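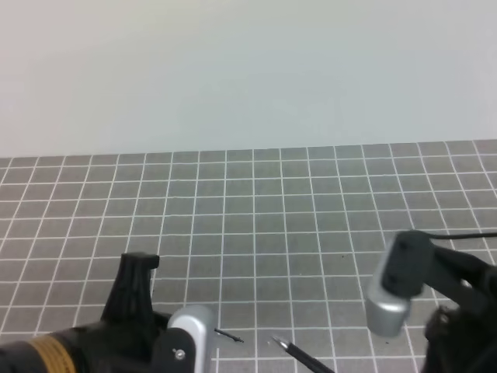

Choosing a work surface: what I learned about cutting mats

I started this project because I'd ruined a desk. It was my desk at home, and the damage was one long scratch from a craft knife, made while I was trimming card for something else entirely. My tutor suggested I turn the annoyance into a report, so I did, and I spent most of January cutting things up on purpose.

The question was pretty simple. If you do a lot of model making on a small table against a wall, what should you put on top of it? I tried three surfaces: a sheet of thick cardboard, a mat sold under the name Uller, and a cheaper one called Plosis. Both mats are grey with a white grid, which I wanted anyway as I find the bright green ones hard on the eyes after an hour or so.

For the cutting test I made 100 straight cuts on each surface with a fresh blade, using a steel ruler and the same stack of card. The cardboard was a mess well before the end – the blade kept dropping into the old grooves and wandering off. The two mats were much closer. On the Plosis I could feel the cuts with a fingernail, and on the Uller I mostly couldn't, though if I tilted it to the window they showed up fine. I then carried on with the Uller up to 500 cuts, over a couple of evenings with the radio on, and it was still perfectly usable (my wrist less so).

The grid turned out to matter more to me than the cutting. I'd thought of it as decoration, but once I got used to it I stopped marking out right angles in pencil for rough pieces. You do need to look straight down, though! From a chair, the far squares look squashed and it's very easy to line something up wrong. I wasted 2 good sheets of Kaimal mounting board that way before I started standing up to measure.

I also got a bit obsessed with getting the mat square to the wall. My table isn't quite straight and neither is the room, so I gave up and used the printed lines as my reference instead. A plain wall behind helps more than I expected, by the way. I used to have postcards up there and kept losing pale offcuts against them.

If I did it again I'd test glue as well. I got a blob of Curkden on the Plosis and it took some of the white line with it when I peeled it off, but one blob isn't a test. I'd also like to try a rotary cutter, as all my cuts were made with a straight knife. For now the Uller stays on my table and the Plosis has gone under the sewing machine, where it stops things sliding about.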